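Break Room Coffee Station: Frequently Asked Questions
Stekside, Emville building. Last revised 30 July 2024.

Who looks after the coffee station?
Akua Quaye orders the supplies. Kobina Arthur fills the tray. Everyone else drinks the coffee and files complaints.

Where does everything go?
The divided tray has four compartments, and they are assigned. Small white packets go back left, printed sachets back right, standing up. The white packets with tan edges go front left, on their sides. Front right is for the dark ones in clear wrappers. "Wherever there was room" is a fifth compartment, and we don't have it.

Tray and table:

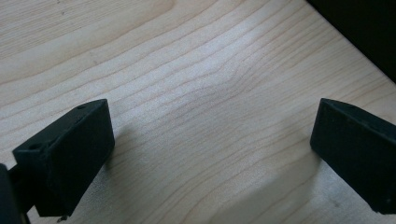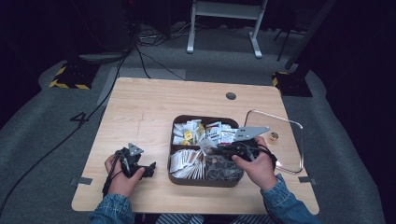
Why can't I just tip a new box in?
You can, and then Fung-ping Leung will spend her lunch turning packets the right way around. She has done this 23 times. She has started to sigh.

What about the lid?
It comes off in the morning and goes back on at 6. If it won't close, the tray is too full. Leaning on it has been tried.

May I take some home?
One or two, sure. We bought 1,000 sweetener packets in March and they lasted about 30 days, which suggests somebody is sweetening a lake.

Can I put my mug down on the bare wood?
Use a coaster. The tabletop has a nice grain and we would like to go on seeing it. Trinidad Agbayani keeps spare coasters in the supply closet, second shelf, behind the Orna filters.

Something spilled. Now what?
Damp cloth, then a dry one. Lift the tray first. Wiping neatly around it leaves a square, and we all know what the square means.

Can we get the good cocoa again?
The Leblanc sachets are on back order. Reijo Karppinen has asked twice and been told "soon" both times.

Who do I tell when a compartment runs low?
Write it on the pad by the kettle. Please write what ran out. "Empty" has been on there for a week.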